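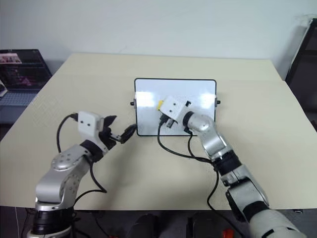
Figure 3. A compact dry-erase board with rounded corners, standing upright on a tabletop.

4. What people wrote, and what they wiped away

I came into this part of the Hametura project expecting to write mostly about memory. My plan was to look at how small workplaces pass information from one shift to the next, count up what got forgotten, and say something sensible about checklists. I still have the forgetting data and it's in Section 5 for anyone who wants it, but the thing that kept me up at night was erasing. People have strong feelings about who gets to wipe a note off a board! I had one line about it in my original interview guide, and by the second site it had taken over the whole conversation.

A quick reminder of the setup before I get going. I visited 3 workplaces: the Baltetti bakery, the front desk at the Morgan garden center, and the night kitchen at Lalau. All of them hand over between shifts where the two crews barely overlap. At Baltetti the overlap is a few minutes in the parking lot, and at Lalau there often isn't one at all. I interviewed 22 people across the sites and collected 71 handover notes, copied down word for word before they were erased. Fieldwork ended in March. The notes were all short, most of them a single line, and I've cleaned up nothing except the phone numbers.

4.1 Notes that age badly

I sorted the notes first by what they asked the reader to do. That turned out fine for the easy ones ("call flour guy before 9") and badly for nearly everything else. Take "mixer sounds weird again." Is that a request? A warning? The person who wrote it told me it was a complaint, the person who read it took it as an instruction to use the other mixer, and the owner read it two shifts later as proof that somebody had already called for a repair. Same four words, three readings, and a very loud mixer for the rest of the week.

So I went back and sorted again, this time by how long a note stays true. I'll call this shelf life, partly because the bakery people liked the term. A delivery time has a shelf life of hours. A broken latch has a shelf life that lasts until somebody fixes it, and the note has no way of knowing when that is. The trouble was nearly always with the second kind. Open-ended notes stay up, the crew stops seeing them, and at some point a person who is tired and tidy takes a cloth to the whole board.

I should say that I don't think tidiness is the villain. Several people at Morgan told me a crowded board made them less likely to read any of it, and from what I watched, I believe them. The morning crew there would glance at the top third and go make coffee.

4.2 Who may erase

None of the sites had a written rule on erasing. All of them had an unwritten one, and the rules didn't match! At Baltetti, you erase what you have finished, no matter who wrote it. At Morgan, only the writer erases, so notes from people on vacation hang around looking official. At Lalau the last person out wipes everything and rewrites what they think still matters, which sounds wild to me but has a real advantage I'll come back to.

New hires got this wrong constantly and learned by being snapped at. One baker described her first month as "cleaning up like my mother taught me and getting yelled at for it." Another had started putting a tiny dot next to any note she had read, as a way of saying "seen it, still here," and within a couple of weeks most of her shift was doing dots too. The other shift thought the dots were dirt and rubbed them off.

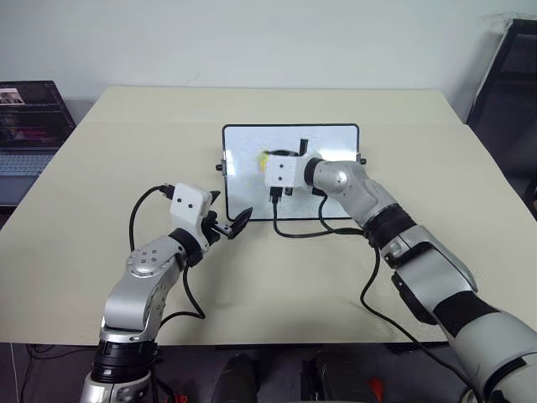 Figure 4. White panel in a thin black frame, with a small black clip on either side.

What I find interesting about the dots is how little they say. They don't tell you a job is done or who did it. They only tell the writer that the note landed with somebody, and for a crew that never meets face to face that seems to be worth a lot. When I asked people what they would add to their handover if they could add one thing, "some sign that the others read it" came up more than anything to do with getting more information.

4.3 Rewriting as reading

Back to the Lalau kitchen and the nightly wipe. I went in ready to list this as the worst of the arrangements. Facts do get lost - I traced a note about a sticky freezer door that disappeared overnight and came back only when the door stuck open. But rewriting forces the last person to go through every line and decide whether it is still true. Stale notes were rarer there than at the other sites, and when I quizzed the cooks on what was written up, they could usually tell me without turning around to look.

There's a cost, of course. The person rewriting puts things in their own words, and a note that gets copied over several nights drifts. "Check the back burner" became "back burner!" and then just "burner," underlined. By then nobody on shift could tell me which burner or what was supposed to be checked. I tried a middle path with the crew, where open-ended notes got copied with the date they first went up, and they kept it going for the rest of my visits. I can't say whether it survived after I left.

Section 5 picks up the forgetting data, starting with the notes that were copied down but never acted on.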